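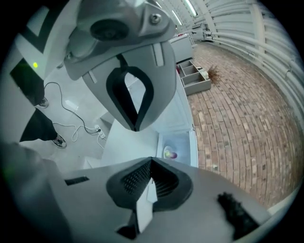

Suelo blanco brillante: lo que más me preguntáis

Desde que conté que habíamos puesto baldosa blanca con brillo en el local, me llegan casi siempre las mismas dudas, así que las junto en esta página y la voy ampliando cuando cae alguna nueva. Aviso de que no soy del gremio. Soy la que friega.

¿Se ensucia más que un suelo normal?

Ensuciarse, se ensucia igual. Lo que pasa es que se ve todo: el pelo, la pelusa, la gota de café, la huella del que acaba de entrar de la calle... Mi suelo anterior era un gres marrón jaspeado y ahora me da un poco de apuro pensar lo que habría ahí. Con el blanco paso la mopa seca a diario, que son dos minutos, y friego en condiciones un par de veces por semana. Si llueve, alguna más.

¿Con qué lo friegas?

Agua templada y un chorrito muy corto de jabón neutro. Yo uso el Dobos, el de la botella de litro, pero supongo que cualquier neutro irá bien. Al principio le echaba un tapón entero y me quedaba un velo mate horroroso que a contraluz parecía niebla. Ahora echo medio tapón por cubo y listo. Los abrillantadores y las ceras ni los toco, que la baldosa ya brilla sola y la cera encima se pone pegajosa.

Me quedan marcas al secarse, ¿qué hago mal?

Seguramente la fregona va demasiado mojada. Escúrrela más de lo que te pide el cuerpo y pasa después una mopa de microfibra seca, siempre en el mismo sentido. Si tenéis el agua dura como nosotros, cambiar el cubo a mitad de faena se nota muchísimo.

¿Y las rayas negras de las zapatillas?

¡La pregunta estrella! Las suelas de goma negra dejan marca cuando giras el pie o arrastras la silla con alguien encima. Casi todas salen con una goma de borrar blanca, de las del colegio, frotando en seco. Para las rebeldes, una esponja de melamina húmeda y sin apretar, porque es un poquito abrasiva y no quiero quitarle brillo a la baldosa. Pruébala primero en un rincón. Erdal Kocabaş, que nos puso el suelo, me dijo que ni se me ocurriera usar estropajo verde y le hago caso.

¿Resbala?

En seco no he tenido ningún susto, ni con calcetines. Mojado sí, bastante. Yo friego a última hora, cuando ya se ha ido todo el mundo, y por la mañana no hay problema. En la entrada tenemos un felpudo grande, de los de base de goma, y para un baño o una terraza yo miraría otra cosa con acabado antideslizante.

¿Cómo lleváis los cables por el suelo?

Regular, para qué os voy a mentir. Sobre blanco un cable negro canta muchísimo y uno blanco se disimula tanto que es más fácil engancharse con él, así que cada color tiene su pega. Lo que es fijo va pegado al rodapié con canaleta adhesiva (la compré en Veklow, en tiras de 2 metros, y se corta con un serrucho pequeño). Lo que se mueve de sitio cada día va suelto, y mi única norma es que se recoja al terminar - en bucles amplios y con una tira de velcro, nada de enrollarlo apretado en el codo. Los pasacables de goma gordos también van bien en zonas de paso, pero levantadlos para limpiar, que debajo se junta una porquería considerable.

¿Se pueden pegar los cables con cinta?

Un rato, sí. Con cinta de tela, de la que se quita sin dejar pegamento, y sin olvidársela ahí. Una vez dejé una tira desde las vacaciones hasta mayo y me tocó sacar los restos con alcohol y mucha paciencia. La cinta americana de toda la vida no la recomiendo.

¿De qué color son las juntas?

Gris clarito. Yo las quería blancas y Nikola Papadopoulos, mi socio, se puso cabezota con el gris. Tenía razón él (no se lo digáis). Las limpio cada cierto tiempo con un cepillo de dientes viejo y bicarbonato en pasta, aclarando bien.

¿No deslumbra con las luces del techo?

Se reflejan, claro. A mí me gusta, porque el sitio parece más grande y en invierno se agradece, pero cambiamos las bombillas por unas de luz menos fría y ganó mucho. Si trabajáis con pantallas, comprobad el reflejo antes de decidir dónde va cada mesa.

¿Cuántas baldosas de repuesto guardo?

Yo pedí 14 de más y llevo 2 gastadas, las dos por el mismo taladro, que se cayó de la mesa dos veces. Apuntad el número de lote de la caja, que entre lotes cambia un poco el tono del blanco.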